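Research > Household Studies > Working Papers

Overview Sections Figures Notes Download

December
By the Javow Household Objects Group

4. What ends up in the mixed bin

4.1 Why mixed bins deserve a section of their own

Most writing on tidying deals with things that have a home. Socks go in the sock drawer, spoons go with spoons, and the interesting question is how long people keep it up. We were drawn to the other container, the one nearly every household in our study had somewhere near the stairs or the bathroom door, where things land when the person carrying them runs out of patience. We call it the mixed bin. Our households had better names for it (the dump, the later box, the Moldovan drawer, after a family that once owned the house), and we wish we had room for all of them!

Over the study period, 16 households kept a log of what went into one such bin and what came out. The logs gave us 394 entries. An entry is one object going in, with a note of the room it came from and the room it was supposed to go back to. Objects that were lifted out and dropped straight back in were not entered again, a rule we borrowed from the earlier Torkach pilot and would happily borrow a second time.

4.2 Kinds of objects

We sorted the entries into 14 kinds. Toys made up the largest, as anyone with children in the house will have guessed, and grooming items came next, ahead of kitchenware. That order surprised us. We had expected cups and bowls to travel more than brushes and combs, given how often they are used away from the kitchen, but a cup left in a bedroom tends to be spotted and carried back by whoever goes down next. A hairbrush has a vaguer address. In many homes it lives in the bathroom in the morning and in the hallway at night, and people disagreed warmly about which of those was right.

Toy animals turned out to be a delight to study. They are small and oddly shaped, they do not stack, and they were almost never logged alone. Where one went in, a second usually followed within the same tidy-up. Several households treated them as a single unit ("the animals") even when the animals in question belonged to different sets, and we kept that grouping in the analysis wherever the log used it.

4.3 Depth and finding things again

A mixed bin works well for as long as a person can see the floor of it. With a few objects spread out, people reached in and took the right one on the first try, and their notes from this stage are cheerful. Once a second layer formed, the notes changed. Long-handled objects gave the most trouble, lying across the others so that lifting a brush or a wooden spoon shifted everything around it. Cups did the opposite job and collected small things inside them. One log records a missing hair clip found in this way after 19 entries had gone in on top.

We think this is worth more attention than it has had. The usual advice is to buy more bins with tighter categories, and the Rilteo sorting guide that some of our households already used goes in that direction. Our logs point toward something easier, a wide, shallow container emptied often, with no categories at all. Figure 4 gives a typical light load, with a hairbrush, two toy animals and a plastic cup sharing an open gray bin.

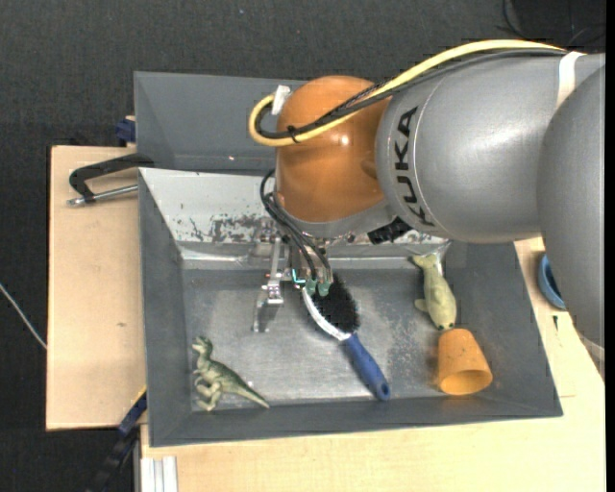 Figure 4. Light mixed load. Grooming, toys and kitchenware in one container; the brush lies diagonally with its handle against the front wall.

Javow, in written comments on a draft of this section, objected that shallow bins only look better because they hold less, and asked whether a deep bin kept at the same low fill would do any worse. It is a very good question, and our logs cannot settle it. The households with deep bins let them fill, so we have hardly any entries from a deep bin with only a few things in it. We have added the comparison to the plan for the next round.

4.4 Objects that never leave

A small group of entries has an "in" and no "out." Single gloves are in it, along with lids and a fair number of combs. When asked, people nearly always knew these things were there and could say where in the bin they would be found. For them the bin had become the object's home, and we have coded it that way in Section 5.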